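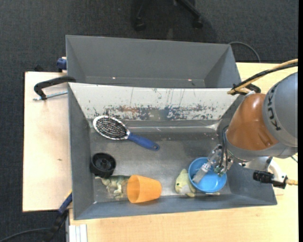
The Akeck finger goes in after the bowl at MacRitchie. The hairbrush awaits its turn.

2 min read

Two robot grippers have spent the spring fishing household junk out of a metal bin at MacRitchie, and the results posted Apr 13, 2018 give the win to the Akeck, by a margin that will not trouble anyone's sleep. Out of 3,606 attempts apiece, it came away with 30 more objects than the rival Tastel.

Both were bolted in turn to the same KUKA arm and given the same kinds of things to pick up: cups, bowls, brushes, a dinosaur, a small yellow plush toy of uncertain species. The arm was told nothing about any of them in advance, and it showed. One session went by with 20 straight grabs at a bowl, every one of them a miss.

"People ask why we don't use nicer objects," said Greer Yule, who ran the trials. "Nicer objects are easy. A hairbrush is a bristly thing on a stick, and it will humble you."

The bin itself is past its best. The inside wall has lost a good deal of paint, and Yule said both grippers can take some of the credit. Clamps hold the bins to the table, an arrangement introduced after an early Tastel run moved everything a hand's width to the left and carried on grasping at the spot where the toys used to be.

Tastel's fingers did better on handles and flat edges. Akeck's did better on anything round, plush or lying on its side — a fair summary of most bins.

Fraser Baxter of Trandus, which paid for the comparison and hopes to sort returned goods with the winner, called the outcome "encouraging, I think." He had hoped for a bigger gap. A second round with a new camera and a softer set of fingertips is planned for July. The dinosaur has been asked back.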